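Filed under: Bench notes / Bimanual / Grasping

Sunday, April 7, 2019

Wrist camera policy, board handling. Carried on from the March runs with the two-arm setup. The question is still whether the wrist view alone is enough to keep a flat object at a set tilt, or whether we need the overhead view as well.

Trained two versions on the same 100 demonstrations, one with the overhead stream and one without. Daichi Tsuji did the demos. Image encoder frozen in both, action chunk length 12.

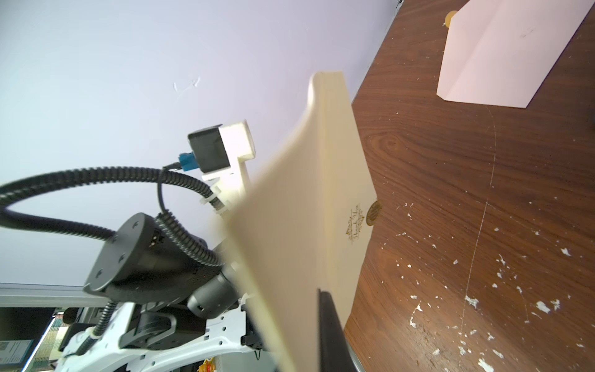

Wrist-only drifts more in angle once the board fills most of the view. My guess is that it loses the table edge and has nothing left to correct against. The cream board is a poor colour for this — very little texture, and the near part is always blurred at this working distance.

Reijo Niskanen thinks the loss is weighted too heavily toward gripper position. Possible. The rotation term is scaled by 2 at present and I haven't swept it.

To do: sweep the rotation weight, rerun wrist-only for 1000 more steps from the last checkpoint, ask Clerkel whether the shorter lens is still on back order. Wipe the tabletop — paint flecks all over it.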